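Giltmont staff board > Shop floor > Bench work and the new rotation

dpreda
14 August 2019
They posted the new rotation. Two hours a shift at the demo bench with the handheld grippers, then back to packing. Has anyone done a full week of it yet? I want to know what it does to your rate, because mine is still set at 64 units an hour and I can't make that up in the time left.

Mircea C.
I did a week in February when it was four of us. They took the bench hours out of my rate, but I had to ask. Talk to Annelies Baert and get it in writing.

The work is fine. It's slow. You do with the grippers what you'd do by hand, and you do it again.

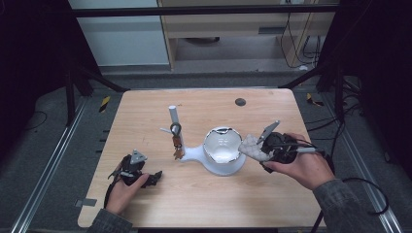 My wrists were the problem. You hold a gripper in each hand the whole time, and on a job like the bowl on the white stand, one hand has the pad or cloth up at the rim and the other is just hanging over the table with nothing in it. The empty one tired me out more than the busy one. Rest it on the table between goes.

perrineb
Disagree about slow. I'd take it over the packing line any day. No scanner beeping at me, and I sat down for half of it.

dpreda
Sitting down is nice. What happens when the cleaning cell at Tromavley can do the wiping without us? There were 782 people on that site when I started.

R. Onu
Nobody from that site has been let go over the cell. I moved from there to Merker's team and I'm on the same grade. The job did change, though. I used to clean and now I mostly clear faults and fill in the log, and I miss moving around.

Mircea C.
Same grade, but they stopped replacing people who leave. Dobre's old spot has been open since February. I'd call that a cut.

R. Onu
Fair enough. I still wouldn't blame the bench for it.

perrineb
Do we get the wrist supports back? Form 2698 used to cover them.

Mircea C.
Still does. Annelies has the forms.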